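Ondstead club to reopen main floor in July after sound system refit

Gamov, the basement nightclub on Liapis Street in Ondstead, will close its main floor this spring for a full refit of its sound system and reopen it in July with a longer opening night than usual. The smaller room upstairs will stay open throughout.

The club announced the work on 20th January in a notice to members and on the board outside its entrance. It said the present system had been in use since the club moved to Liapis Street from its old home above the covered market, and that spare parts for the bass cabinets had become hard to find.

The new system is being built by Bivico, a small loudspeaker maker with a workshop on the edge of the town. Bivico already looks after the sound at several bars in the area, but this will be its first job for a room of this size. The main floor holds 400 people and the upstairs room holds 100. Neither figure will change.

Under the plans, the speaker stacks will move from the two side walls to the four corners of the dance floor, and the DJ booth will be lowered so that it stands level with the crowd. The booth has been on a raised platform at the back of the room up to now, and regular DJs have complained that they cannot hear what the floor hears. A second set of monitors will be fitted in the booth.

Work will also be done on the ceiling. Panels will be hung over the bar to cut down the echo in that half of the room, where bar staff have found it hard to take orders after midnight. The bar itself stays where it is, as do the cloakroom and the main stairs. The old carpet in the corridor is to go.

Residents in the flats behind the club were sent a letter before the notice went up. It says that building work will be limited to daytime hours and that deliveries will come in from Liapis Street and not from the rear yard. The club has agreed to have noise levels measured in the yard before the reopening and again once the new system is running at full volume. The results will be sent to the town council, which renewed the club's late licence last year on condition that bass noise at the back of the building was brought down.

While the main floor is closed, the weekly house night will run upstairs with fewer tickets and an earlier start. The drum and bass night will not move upstairs and takes a break until the summer. Its promoters are looking for another room in the town but have not yet found one. The monthly techno all-nighter is also on hold, although the club says it will be the first regular event back on the main floor once the work is finished.

Tickets for the upstairs nights will cost £15, with no increase on the door. The reopening party will cost £20 and will run from ten at night until eight in the morning. Members will be able to buy first, followed by general sale a week later. The line-up will be made up of the club's own residents, with no outside headliner, and each of them will play a longer set than they normally do. The order of play will be kept back until the doors open.
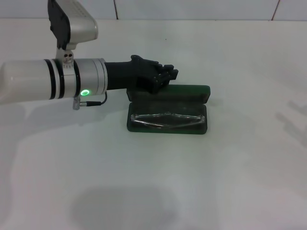

Will tickets already bought for the drum and bass night still be valid?

Tickets for any date that falls during the closure will be refunded in full to the card used to buy them, and holders do not need to get in touch. Anyone who would prefer to keep their ticket can swap it for a later date by replying to the email they receive from the box office.

The old speakers will not be thrown away. Two of the cabinets are going to the rehearsal rooms at the Ondstead youth music centre, and the rest will be sold once they have been checked over. Members will be told when the sale opens. Buyers will have to collect in person, and the club has warned that the larger cabinets will not fit in an ordinary car.

Members whose yearly pass runs out during the closure will have it extended by the length of time the main floor is shut. The club is also taking on extra bar and cloakroom staff for the summer, and application forms can be picked up from the box office on Liapis Street in the afternoon.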